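Harriet Van Dusen
11/24/21

1/ ok people keep asking about the floors so doing this as a thread, typing fast, contractor call in 15 minutes

2/ House had carpet in every room downstairs. Tan, then under that green, then under that a layer of black felt stuck to everything. Under the felt – boards. Oak in the front, pine in the back where guests never went

3/ Pulling carpet is easy. Cut it in strips, roll, tape, drag out. The staples are the job. Two evenings on my knees with pliers and a flat screwdriver. Get real knee pads, not the foam garden ones

4/ Black felt: do NOT just sand it. Old backing and old glue can have asbestos in it. Sent a piece to a lab first, came back clean, then hot water and a wide scraper. Smelled like a wet dog in a tire shop

5/ Got three quotes for sanding. Lowest was $2104 for the whole downstairs. Went with Dwayne Gallagher, he was the middle one, but he looked at the pine and said straight out it only had one good sanding left in it. The other two didn't even lift the vent cover to check the thickness

6/ (lift the vent cover. you can see the edge of the board there. how much wood is above the tongue tells you everything)

7/ Stain. I had my heart set on dark. Did samples on the real floor, not on scrap, big ones, and lived with them for a week. Dark showed every crumb and every sock hair. By day four I hated it

8/ Pine goes blotchy with dark stain too. There's a conditoner for it, helps a bit, didn't fix it

9/ So no stain. Water based finish, matte, left it pale. Oil based goes yellow over time and my pine was already on its way to orange. Cost me $285 extra for the better matte stuff, would pay again

10/ Rhodri Pumphrey asked how long til furniture. Socks after a day, furniture after four, rugs after two weeks. We cheated on the rugs by a couple days and there's a faint square in the hall now. Don't cheat on the rugs

11/ Gaps. Everyone wants to fill the gaps. Ours open up in December when the heat's on and close again by summer, so filler just cracks and pops out in crumbs. Left them. Crumbs go in, vacuum gets most of it

12/ Felt pads on every single chair leg, check them every few months bc they pick up grit and then you're basically sanding your own floor. Mop barely damp. No steam, I don't care what the box says

13/ Sum-yee Shek wanted to know what I mean by "mixed pale" when I say it to flooring people. Boards that aren't all one color – beige next to light brown next to kind of gray, and you can still see the grain. If they're all the same beige it reads as a gym to me. This sort of mix:

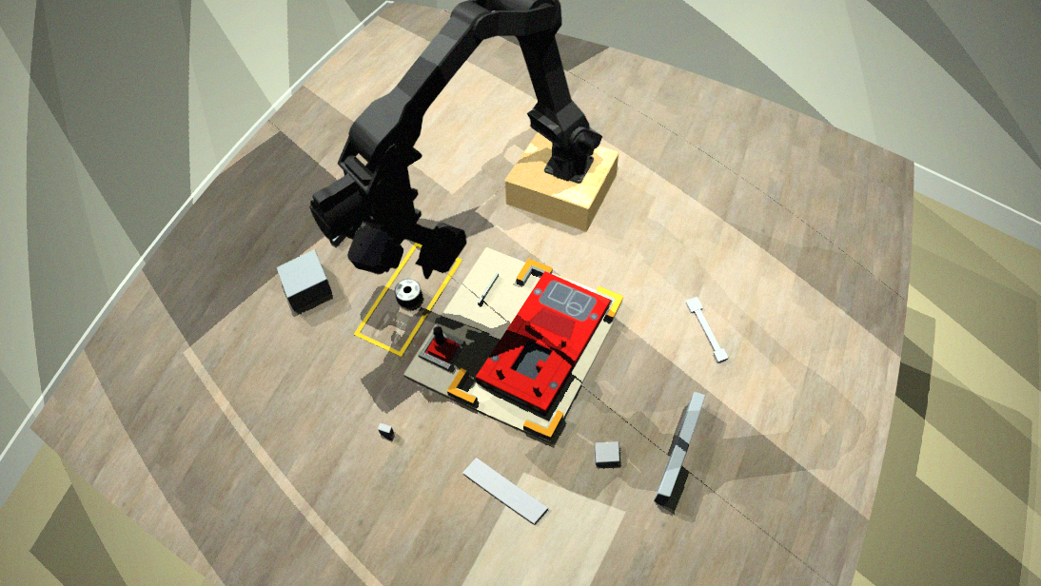

14/ Stairs are a whole other thread, still stripping paint off those, ask me in the new year. Also if anybody local wants a roll of green carpet its in the garage and its free. Phone's ringing, gotta go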